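Esetti Industrial Supply
Home > Robot Lab & Cell > Floor Practice > Clotari Floor Practice Kit

Clotari Floor Practice Kit
For rooms where people hold grippers, walk around with them, and share the floor with everything else
In stock. Ships in one carton.

Most rules for robot work were written for a robot that stays put. It has a fence, a gate, a light on a pole and a yellow line, and everyone knows which side of the line they are paid to stand on. Handheld gripper work has none of that. The gripper goes where the operator goes, the operator goes where the task is, and the task is usually next to somebody's chair.

The Clotari kit is a set of printed rules and the plain hardware needed to follow them. It has no software and it will never ask to be updated. If your group already has a written floor practice, and people can find it, and it was last edited by someone who still works there, you may not need this product. Please write to us, as we'd like to see it.

What's in the carton

1 rules board, 1060 mm wide, with two keyhole slots and a pen tray
20 station cards, laminated, write-on back
100 wrap tags for cables, in two colors, numbered
4 lengths of low cable ramp, 900 mm each, beveled on both sides
2 rolls of floor tape, one solid and one striped
1 marker-cube wipe and storage pouch
1 pad of start-of-session sheets
1 booklet, "Working Practice for Handheld Grippers on a Shared Floor"

Wall screws are not included. We used to include them and they were always the wrong ones for your wall.

About the rules

The booklet is short. An earlier version was long and had a flowchart, and we are told it was useful under a table leg. The current one fits in a back pocket and is organized by where you are standing: at the station, between stations, and at the shelf. The main points are reproduced on the board so that the booklet can be lost in the ordinary way.

At the station

Clear the floor first, then pick up the grippers. The order matters. With a gripper in each hand you have no hands, and anything you notice at ankle height is going to be moved with the side of a foot.

Wipe the marker cubes before the first take and again whenever a hand has been on them. Use the pouch cloth. A T-shirt hem will also remove a fingerprint, along with some of the print if you keep at it for a month.

Close each gripper empty, open it fully, close it again. Listen. A jaw that clicks on the way in should be tagged and put back on the shelf, and the tag should say what it did. "Weird" has been removed from the list of accepted fault descriptions.

Say "starting" out loud. People wearing headsets will not hear you, so the rule also asks you to get a nod from anyone inside the tape.

Between stations

Walk with the jaws closed and the cubes facing away from your body. Don't carry anything in the jaws from one station to the next. If the object has to travel, put it down, put the gripper down, and carry the object with your hand, a device that came with you and needs no calibration.

Wheeled furniture counts as moving equipment. A chair parked on the tape is on the floor side of the tape. Casters on task stands get locked when the task begins, and the station card has a box for that. A surprising number of ruined takes begin with a board rolling quietly away from the person who is pushing on it.

At the shelf

Pairs go back as pairs. Left on the left. The person who finds a single gripper on the shelf is not the person who has to find the other one, but the sheet will show who is. 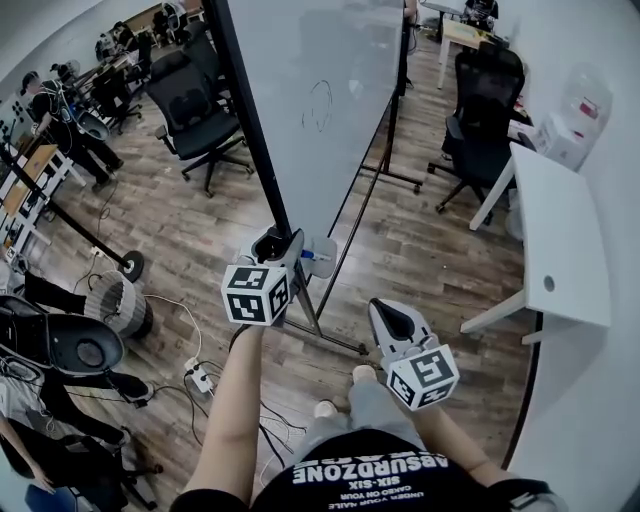 Cable routing takes up more of the booklet than any other subject, and customers ask about it more than any other part of the kit. The general rule is that no cord crosses a working position at floor level unless it is under ramp or taped flat along its whole length. Standing whiteboard tasks are where this gets tested. The operator has a gripper against the board, a capped marker in the pads, and both eyes up there with it, while the black and white cables run over the boards to a power strip and some of the wires pass right by the left sneaker. For a layout like that the booklet asks for three things before the next take: the strip moved outside the tape, ramp laid over whatever still has to cross, and a wrap tag at both ends of every cord so the wrong one isn't pulled in a hurry. It also asks that floor-standing poles with round bases be set upright outside the tape, as a base makes a good toe-catcher from any direction.

Ramp sections butt end to end and don't lock together. We tested a locking version, and people lifted one end and brought the whole run up with it, like a carpet with opinions. The loose sections stay where they are put on wood plank, laminate and sealed concrete. On carpet they wander, and you should tape the ends.

Setting up the tape

Solid tape marks the working box. Striped tape marks the way in and out. That's the whole scheme. Customers have written to ask for a third color for observers, a fourth for observers with coffee, and a dashed pattern for managers. The booklet has a paragraph on why two is enough, and the paragraph was written after visiting a floor that had seven.

Make the box large enough for the operator to take one full step backward without looking. Measure it with the tallest person in the group and both arms out. If the box won't fit between the desks, move a desk. If the desk can't be moved, that isn't a station, however convenient the outlet is.

Leave the wheels of the task stand inside the box. Feet of stands often stick out well past the board they carry, and their legs point toward the operator's own feet, so the card asks for shoes with closed toes and doesn't discuss it further.

Using the station cards

One card per task. The front has the fixed items: floor, casters, cords, cubes, jaws, people. The back is for whatever is particular to the job. For writing tasks we suggest noting who takes the cap off the marker, and when. Some groups script it as part of the task and others want it done by hand before the take. Either is fine with us. Half of each is what you will find in your recordings if the card is blank.

Cards wipe clean with a dry cloth if you used a whiteboard marker. If you used the other kind of marker, replacement cards are sold in sets of 20.

What the kit does not do

It does not make you compliant with anything. It carries no mark or certificate, and it is not a substitute for a risk assessment of your powered robots, which need their own guarding, their own stop buttons and their own paperwork. If a robot arm shares the room with handheld work, keep its reach and the taped box from overlapping, and have someone qualified decide how far apart they should be. We sell tape. We are very comfortable with tape.

It also doesn't replace the manual for your grippers. Where the maker's instructions and our card disagree, follow the maker and cross out our line. The laminate will take it.

Compatibility

The rules assume two handheld grippers with external marker cubes. They've been checked against the Jaramillo pair and the Jusidby pair, in both cases with the cubes fitted as supplied. The storage pouch fits a Jusidby cube with room for the cloth. Jaramillo cubes fit if you take the cloth out, and then you will lose the cloth.

Single-gripper setups can use everything here except the sentence about pairs.

Care

Wipe ramp with water and a little dish soap. Don't run wheeled chairs over the joints all day and then write to us about the joints. Floor tape should come up and be laid again when the edges lift, which on a busy floor means sooner than you'd like. Pull it slowly and low to the boards.

Questions we get

Can we buy the board without the kit?
Yes, under Replacement Parts. The text is the same.

Can you print our logo on it?
We can. There is a box in the lower right corner. Please don't send artwork that covers the stop rule. It has happened, and the logo was nice.

What is the stop rule?
Anyone can say "stop," for any reason, and the operator lowers both grippers and stands still until the person who said it has finished explaining. No one has to defend having said it. It's the first line on the board and takes up more space than the rest of that column.

Is there a digital version of the session sheet?
No. The sheet is on paper because it hangs at the door, where you pass it with your hands still free. You may scan them. Most groups keep them in a folder and read them only after something has gone wrong, at which point they turn out to be very well written or entirely blank.

Does the booklet come in other sizes?
It comes in one size. The February printing has slightly larger type, after several letters on the subject, some of them in very large type.

Returns

Unopened kits can be returned to Esetti. Opened kits can be returned if all 100 wrap tags are present and none of them has been filled in. Kits with tape already on the floor are yours.

Often bought with this
Clotari spare ramp, 900 mm, single length
Clotari striped tape, single roll
Clotari session sheets, refill pad
Clotari caster locks, set of four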